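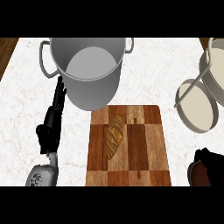 For more than 18 months I have worked on collecting demonstrations for household robots, most of them in simulation, and I want to defend an unpopular habit: we should keep the bad ones.

The usual practice is simple. An operator puts on the headset, moves the two arms through a kitchen task, and at the end somebody marks the episode as success or failure. The failures are deleted. In January our group at Nadard recorded 1164 episodes of table tasks, and 129 of them were marked as failures. My colleague Khalil Sfeir wanted to remove them the same evening. I asked him to wait, and we have been arguing since then.

His position is reasonable. A policy that learns by imitation will imitate what it sees. If you show it a hand that closes too early beside a croissant, it will learn to close too early. He also says that simulated food is already strange enough — a pastry that slides like soap teaches nobody about pastry — and that we should not add human mistakes to the mistakes of the physics.

I agree about the soap. But I sat down and watched all 129 episodes, and many of them were not failures in the sense I would use this word. In one, the operator missed the handle of a pot, stopped, pulled the wrist back, and came again from a better side. Then the time limit ended the episode. The last ten seconds of it are better teaching material than many of our clean successes, where the pot stands in a convenient place and the hand goes to it in a straight line.

A robot in a real kitchen will miss. When it misses, it will be in a position which no clean episode contains, and it will have no example of what to do next. We made this gap ourselves, with the delete button.

What I propose is more boring than deleting. Somebody should cut each failed episode into parts and label them: approach, error, recovery. Mei Kasprzak tried this with 70 episodes and she was tired of it after the second day. It is slow work and it does not look good in a progress report, where people like to see one large number.

Still, I would exchange a good part of our large number for her 70. Khalil has agreed to leave the rest on the disk until we have trained with both sets. He has not agreed to help with the labels.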